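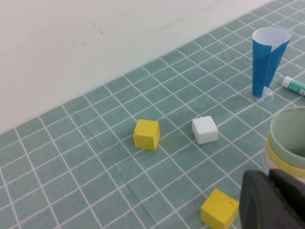
*Slide 1. Foam cubes, two yellow and one white, on a green grid cloth.*

**Speaker notes: Reading Your Water Bill - What Households Pay For and Why**
Torbridge Public Library, main hall
April 17, 2024
Presenter: Brenda Rowbotham, Customer Education Office, Marsden Water District

**Opening (hold on slide 1 until the doors are closed)**

Good evening, and thank you for coming. On behalf of the Marsden Water District, I would like to welcome residents of Torbridge and of the Provell service area, which joined the district in December. The purpose of this session is to explain the new bill. Questions about individual accounts will be taken at the desk in the lobby after the talk.

**Slide 2. The two parts of the bill**

Every household bill has a fixed charge and a usage charge. The fixed charge pays for meters, billing, and the upkeep of the mains. It is the same each month even when a home is empty. The usage charge depends on the amount of water that passes through the meter.

Pause here. Many residents believe the fixed charge is a tax. It is a service fee, and it is set by the district board at a public meeting.

**Slide 3. Reading the meter**

Ask the audience to take out the sample bill from the folder. The last reading on the sample is 558 and the current reading is 635. The district subtracts the first from the second to find the units used. One unit on our meters is 100 cubic feet of water.

Residents may check this figure at home. The meter is usually found under a metal lid near the curb. Please remind the audience to lift the lid with a tool and to look for insects before reaching in.

The sample shows a very high reading for one household - it was chosen to lead into the next slide.

**Slide 4. Leaks**

A toilet that runs without stopping is a common cause of a high bill. To test for one, place a few drops of food coloring in the tank and wait without flushing. Color in the bowl means that the flapper is letting water through.

A resident who repairs a leak may ask for a bill adjustment. The request must include a receipt for parts or labor. The district allows one adjustment per account in any billing year.

**Slide 5. Provell accounts**

Former Provell customers have new account numbers. Automatic payments set up through a bank must be changed by the customer. Payments sent to the old number are being forwarded for now, but they may post late. Late fees caused by the change will be removed on request.

**Slide 6. Help with payment**

Mention the payment plan and the senior discount. Forms are on the lobby table in English and Spanish. Do not quote income limits from memory; refer to the printed sheet.

**Close**

Thank the library staff for the use of the hall. Direct questions about the Prurnetti Road main replacement to the engineering office, as the schedule has not yet been approved.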